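Speaker notes: What is a counter for?
Oriana Domínguez, February, afternoon slot

Slide 1. Start without the title. Ask who has bought an organizer for the kitchen this year. Wait for hands. Then say I don't believe most of them helped.

The Poirier handout claims a clear counter saves you time every morning. It gives no source. I looked. Wela repeats the claim word for word, also with no source. Say this slowly.

Slide 2. The marble look. People tell me they want to see the pattern, so everything goes in a cupboard. Fine, but then where do you cut bread? I'd leave the board out. 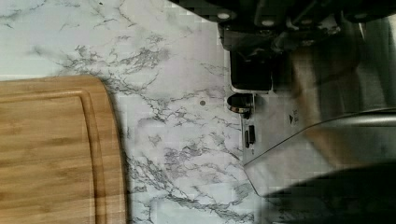 Bamboo board with a juice groove, on a marble-look counter.

Ask: does the groove earn its place? I have my doubts. It's handy for a roast or a ripe tomato — for toast crumbs, less so. Don't get stuck here, the Ferkix crowd will argue about wood for an hour.

Slide 3. The breakfast corner. Usual advice is to put the toaster away after use. I've yet to meet anyone who keeps that up past the second week. Mugs and a canister close by make more sense to me than a bare shelf.

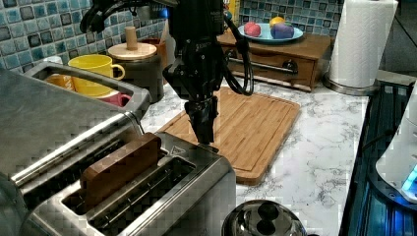 Two-slot toaster up front, yellow mug and lidded canister behind.

Point out the blue and teal tiles if someone asks about color. Skip otherwise.

Slide 4. Jirnurum survey, 693 replies. Self-reported, so go easy. Tidy people say they are tidy.

Take questions. Handouts are by the door, 100 printed.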